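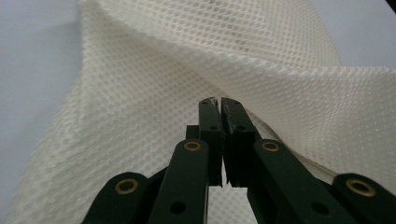 Off-white spacer mesh, honeycomb holes, thicker than it looks in the shop listing.

Pletden mesh cover, bought for a seat cushion that had gone flat and sad. Paid 47 dollars, free shipping, came on a Thursday. Quick review before I forget everything.

Good: the fabric. Springy, thick, folds without going limp. Holes are even all over. I had a Gukono one before this and it pilled in a month, so the bar was low, but still.

Less good: the color. Listing said white. Mine reads ivory in some light and white in other light. Fine for me, maybe not for you. It also shows smudges, so wash your hands before you start wrestling with it.

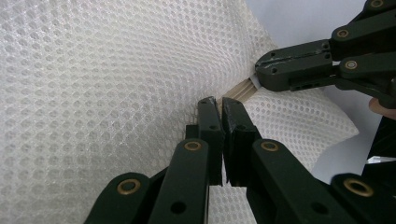
White mesh, bulging at the fold
Review by Nanami Hattori, Home & Bedding

Folding it is a pain. The mesh wants to spring back and bulge, and you end up chasing one corner while the other one opens. Took me 20 minutes first time, 10 now. Kaede does it faster and wont tell me how.

Washed it twice, cold, gentle. No shrinking so far. Do not use the dryer, the tag is pretty clear on that.

Would I buy again? Yes, on sale. At full price I'd look at the Plustineck first, a bit thinner but eaiser to fold. Oh and the box is huge, plan for that.

4 out of 5.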